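Prumalness parcel scanning column with platform: my review after one season

I send and receive small goods from a unit in Skusbridge. It is mostly clothes, everything in soft plastic mailer bags, very few boxes. For years we read the waybills with a hand scanner on a cable, and in May I bought the Prumalness column from Žukauskas, a dealer in Noltport who sells new and second-hand packing room equipment. I paid 965 pounds with delivery. I write this review for people with a similar volume of work. When I was searching, I found only opinions from very big warehouses, and their problems are different from mine.

What you get

The set is a tall black column and a flat black platform under it. The column looks down on the platform, you put the parcel there, and the code is read from above. There is also a power supply, a cable to the computer and a folded paper with instructions. The paper is in Chinese and in a kind of English. I could follow the English, but I had to read the part about the code formats three times.

The label on the front of the column is in Chinese only. It says that the waybill must be placed face up. I asked the dealer for an English sticker and they told me that they do not have one. I printed my own and put it on the wall beside the table. It is a small matter, but if new people come to work with you, think of it on the first day and not on the tenth, as I did.

Installing

The column is heavier than I expected and the first fixing took me one evening. Two screws must go in from the back while the column is standing, and there is very little space for the hand. I would advise to do it before the table is pushed to the wall. After that everything went quickly. The computer saw the scanner as a keyboard, so our old stock program accepted the codes without any change. For me this was the most important point, and it worked at the first try.

The platform has thin light lines near its border, and along the front runs a ruler scale. I use the ruler more than I thought I would. Our carrier has a limit for the longest side of the cheap size, and now I look at the parcel when it is lying there and I know directly. The numbers on the scale are tiny, however. My colleague, who wears reading glasses, must bend down to see them, and I can't say that this is comfortable when there is a queue of parcels.

Working with soft bags

A box is easy for any scanner. A mailer bag is another story: it is puffed with air, it has wrinkles, and the waybill bends together with the plastic. This was my main fear before buying.

The result is good, with some conditions. If the waybill is on the upper side and more or less smooth, the code is read before I take my hand away. If there is a fold across the code, it is not read, and you have to press the bag flat with the palm and wait a second. Shiny plastic under a strong ceiling lamp also makes difficulties. We moved one lamp to the side and the number of missed codes became clearly smaller. I would ask the maker for a hood or some shade on the column, even as an extra part.

On our busiest Tuesday we passed 111 bags over the platform in the morning. I wrote down the ones that had to be placed again, and there were 15. Most of them were the very thin silver-grey mailers, which never want to lie flat. With the hand scanner I never made such a list, so I can't compare exactly, but my wrist is less tired in the evening — this I can say with certainty.
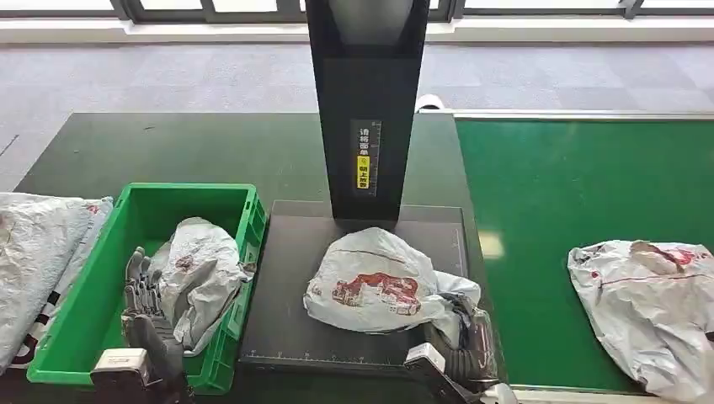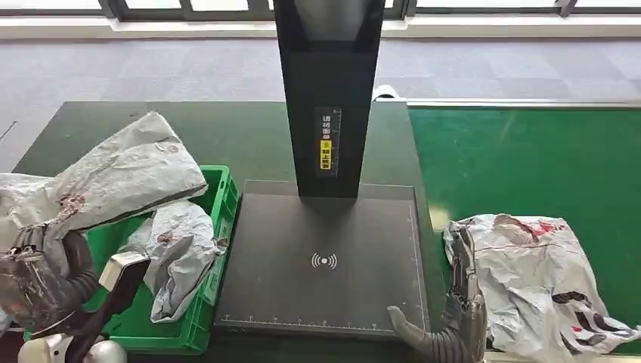
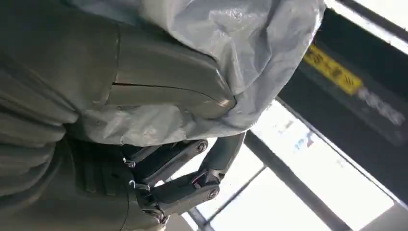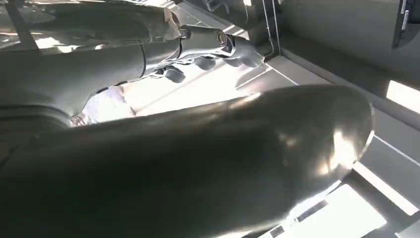
The crate next to it

With the column Žukauskas also sold me green plastic crates, and I want to say some words about them. They turned out to be half of the comfort. The crate stands to the left of the platform and holds the bags. The walls are ribbed, the rim is thick, and there are cut-outs in the sides for the hands. You can take hold of it properly also with winter gloves.

The height is right for us. A bag can hang a little over the rim and still be easy to take. With a deeper crate you would be digging for the last parcels all the time. I tried a grey one of another type before, and the bags caught on the rough edge inside and two of them tore. With the green ones this has not happened until now.

My only complaint is the colour. It is very bright, and on our dark green table it looks somehow strange. But you will always find it.

What I do not like

The beep. It is loud, and you can choose only between loud and nothing. With the sound off, you must look at the computer screen to be sure, and then the speed is lost. I keep it on and close the door to the office.

The surface of the column shows every fingerprint. We wipe it on Fridays with a dry cloth, but by noon the next working day it is the same as before.

The cable to the computer is too short if your screen stands at the other end of the table. I bought a longer one and it works without problems, so the short one was simply put in the box to save money.

The dealer answered my letters politely but slowly. For the question about the code formats I waited nine days. In the meantime I found the setting myself, on the back page of the folded paper.

For whom it is

If you send more than 100 parcels a week and most of them are soft bags, I think the price is acceptable. If you send fewer, a good hand scanner will do the same work and will fit in a drawer. If you have mainly boxes of different heights, ask the dealer first how high a parcel may be under the column. Our bags are flat, and I have no experience with anything taller than a shoe box.

I give it four points of five. The missing point is for the beep and for the tiny numbers on the ruler. In autumn I plan to order a second one for the returns table, and I have already asked if they can put a longer cable in the box.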